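3.2 Households and water supply

The survey covered 824 households in Gallby and the neighbouring parish of Fendedgate. Both places draw their water from the same reservoir, but Gallby has had meters in most homes for longer, and its older terraces still have shared supply pipes. Households were recruited by letter in April. Each was asked to keep a short diary of water use at the bathroom basin, covering toothbrushing, hand washing and shaving. Baths, showers and toilets were left out, as they are treated in the earlier work on whole-house demand.

Of the households that took part, 400 also agreed to have a flow logger fitted to the cold tap. The loggers recorded the start and end of each draw and the volume to the nearest 10 ml. Diary entries were then matched to logged draws by time. Where two entries fell within the same minute they were merged and left out of the analysis by activity.

Toothbrushing was split into two groups in the diary. In the first, the tap was left running for all or part of the time. In the second, the person filled a cup or beaker and used it for rinsing. The items named in the second group were a toothbrush and an ordinary bathroom cup (Figure 1).

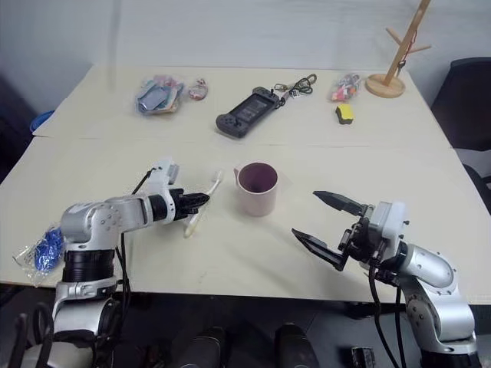
3.3 Coding of diary entries

Diaries were typed up by two coders working apart. Entries such as "teeth, quick" or "wash" were common and were coded only when the logged draw made the activity clear. Children's entries were often filled in by a parent at the end of the day, and the times given tended to fall on the hour or half hour. We widened the matching window for these entries and marked them in the data file.

Cleaning of the basin and nearby surfaces was given its own code after the first batch of diaries came back. Respondents used the word "wipe" for anything from a damp cloth on the shelf to a full rinse of the basin, and the volumes logged against it varied widely. A plain, pale surface of the kind in Figure 2 was listed in the diary notes as "counter or tabletop", so that it could be kept apart from the basin itself.

Figure 1. Toothbrush and cup, as coded under rinsing.
Figure 2. Plain surface, as coded under wiping.

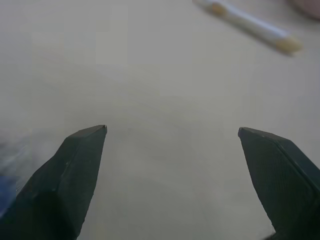 3.4 Limits of the data

The loggers could not tell hot draws from cold where a mixer tap was fitted. In Fendedgate, where mixer taps were more common, single draws of up to 1000 ml were left uncoded if no diary entry matched them. The Gallby figures are less affected, but they rest on a larger share of older fittings with slow drips, and these had to be filtered out by hand.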